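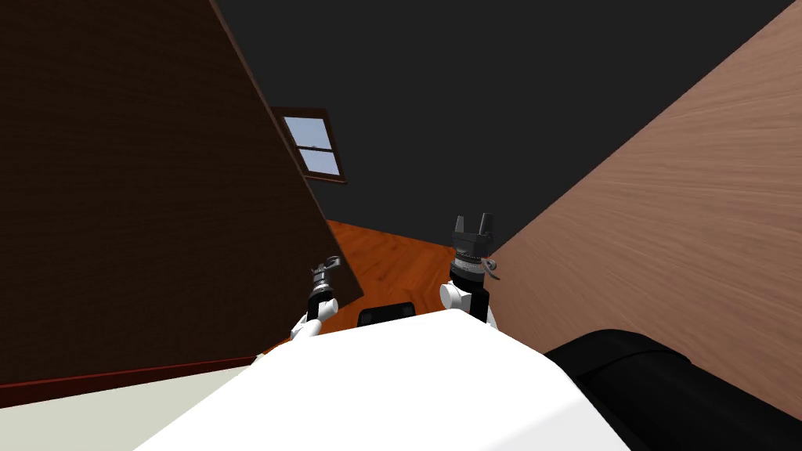 Word of the month: "Begin"

I went to the Pendilwood open day on a Monday, which already felt slightly naughty, and I came home so full of it that I've been boring everyone at work ever since.

Pendilwood, if you haven't come across it, is an old mill that now runs evening and weekend classes for grown-ups who want to pick up something new. Singing, bookbinding, public speaking, beginner's Italian, you name it. Twice a year they open every room and let you wander in and have a go, no booking, no fee (tea extra, but the tea was good!).

I'd promised myself I would try at least two things I'd normally run from. First up was the Wovgate room, where a choir meets. I haven't sung in front of another human since school. There were 40 chairs in a big horseshoe and I took one right by the door, naturally, and within ten minutes I was bellowing out the low part of a round with complete strangers. I got lost in the second verse and came in early on the third. It was glorious.

After lunch (cheese scone, enormous) I joined the Navickas session, a sort of guided journalling class. You get a prompt and a timer and you keep the pen moving. Mine was "a door you walked past". I wrote 1283 words, by far the most I've written by hand in years, and my wrist complained all the way home. Some of it was rubbish, but there's a page in the middle about a job I never applied for that I've gone back to three times now.

The one that surprised me was Dratance, a movement class on the top floor. I nearly didn't go up. There are a lot of stairs, and I was wearing the wrong trousers. But a woman coming down told me she was 80 and had just done the whole hour, so up I went! It's slow, a bit silly, and you spend a good while pretending to be seaweed. I slept like a log.

If you're going to the next one, take a cardigan for the choir room, and get there before the coffee queue builds up. Parking is round the back, past the bins.

I've signed up for the singing. First class is in January, and I've already been practising in the car.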